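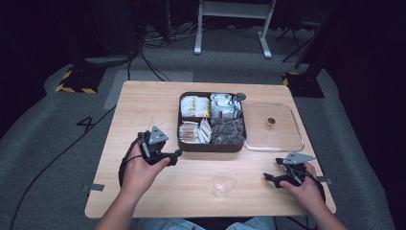 The maker behind the Kelby line of nesting dies spends more time on plate pressure than on artwork. Thin metal dies cut cardstock by being squeezed between two plates, and most failed cuts come down to the height of the stack. "People write to say the die is dull," she says. "I ask what plates they have, and nine times in ten the stack is too thin." Her method of recording faults has four headings: partial cut, warped die, embossed edge, torn sheet. They match the dark brown tray at the back of the table, which has four compartments, and she has never seen a need for a fifth.

The current record runs to 3,156 cuts, all made on a Grostovex hand-crank machine with the same base plate. Of those, 89 were partial cuts. She breaks them down further by paper, and the heavier stock accounts for most.

"A smooth 80 lb sheet is easy. Mirror card is where you find out what your plates are doing. The coating slides, so the die walks a little on the way in, and one side cuts while the other only leaves a line."

Her first remedy is a single sheet of copy paper used as a shim, placed under the bottom cutting plate. If the cut is still incomplete she adds a second sheet. She does not go past three. Past that point, she says, the crank gets stiff and the die begins to curl at the corners. Intricate dies go through at a slight angle so that a long straight edge does not meet the roller all at once.

Plates are turned over after each session and rotated end for end. She replaced the last pair in January, when the bow could be seen by laying a ruler across them.

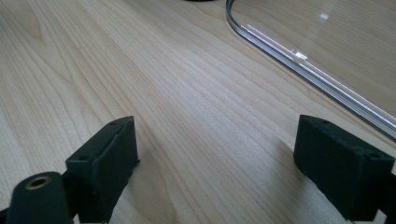 The question of release came up next. Fine lettering tends to stay in the die after the cut, and poking it out with a pin takes longer than cutting it. She puts a piece of waxed paper between the die and the card, waxed side toward the die. "Baking parchment does nothing for me. It has to be the waxed kind, and you change it when it starts to look chewed."

For coloring the cut pieces she uses Vodosent ink sprays, applied after cutting. Sprayed first, the sheet swells and the thin parts of the letters pull apart. She lets the pieces dry flat under a sheet of scrap, then glues them with a fine-tip bottle, dots only, kept well in from the edge.

The new Kelby set was released in May 2018 and has 31 dies. It includes a row of small greetings, a stitched rectangle and a cat in two layers. The smallest die is a comma. "I was asked to leave it out. It gets lost. But a greeting with a name in it needs a comma."

Majumder, the shop that stocks the set, includes a printed card with the stack heights for the common machines. Asked whether the chart can be trusted with plates from another brand, she says to measure the plates with calipers and go by the total.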